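How to report a suspected water main leak in Grellach

Updated 16 October 2021

Most leaks on public roads are first noticed by people walking past. Use the steps below if you see water coming up through a road, pavement or verge in Grellach or on the Sesham side of the bridge.

Step 1: Check that it is mains water

Rainwater usually drains off within a few hours of the rain stopping. Mains water keeps running, is normally clear and often comes up at a joint in the tarmac or round a metal cover. If it smells of sewage or has paper in it, ring the drainage number on your bill instead. That is a different team and they can't pass calls across.

Step 2: Keep back from soft ground

A leak can wash out the soil under a road while the surface still looks sound. Stay off any part that has sunk, cracked or feels spongy. Don't lift covers or put a stick down the hole. If the road has dropped or water is getting near a substation or street cabinet, dial 999 first.

Step 3: Note the location

The crew needs the street name and the nearest house number or lamp post number. Lamp post numbers are on a small plate at head height. On the Drasudine road, which has long stretches with no houses, give the distance from the last junction. "Past the second lay-by, left-hand side going uphill" is good enough.
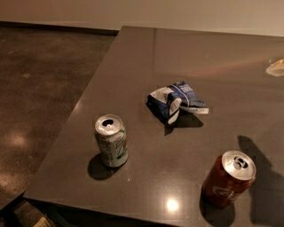
Step 4: Ring or fill in the form

Ring the leak line if water is flowing across the carriageway, entering a building or freezing. The online form is fine for a slow seep. Either way you will be asked:

When you first saw it
Whether it is getting worse
Whether taps nearby have lost pressure
Whether traffic can still get by

Write down the reference you are given. It begins with the letter L.

Step 5: Warn the neighbours if the supply is going off

Crews try to leave a card before they shut a valve, but with a burst they often can't. The July burst outside the Ó Dubhghaill garage cut off 400 homes, and many people only found out when the kettle wouldn't fill. Draw off enough for drinking and one toilet flush. Turn off the washing machine.

Step 6: When the water comes back

Run the cold kitchen tap gently until it is clear. Brown water is usually rust stirred up from the pipe. Leave the hot taps alone until the cold is clear, or you will pull the sediment into your tank. Ring again and quote your reference if it is still brown after 2 hours.

Road closures

Diversions are put up by the road crew, and the buses follow them. The Sesham bus normally stops at the library when the main street is shut.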